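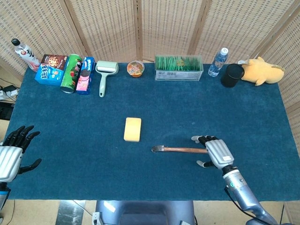
Snacks lined up along the far edge of the table, folding screen behind.

How to set up a snack table for a long game night

I love this job almost more than the games! Start with the table itself. Throw a thick cloth over it, the darker the better, and let it hang a little on every side. Crumbs shake right off outdoors the next morning.

Push the packages to the back edge and keep the front clear for bowls and elbows. Tall cans go on their sides so sleeves don't catch them. Open only 2 things at a time (chips go stale so fast in January, when our heat is running).

Drinks next. I fill a big jug with water and lemon and put it on a separate stool, well away from the cards. Tyra Nordin taught me to freeze grapes and use them as ice, and they're wonderful!

Set out napkins before anyone sits down. Then refill at the break between rounds, wipe the jug stool, and deal.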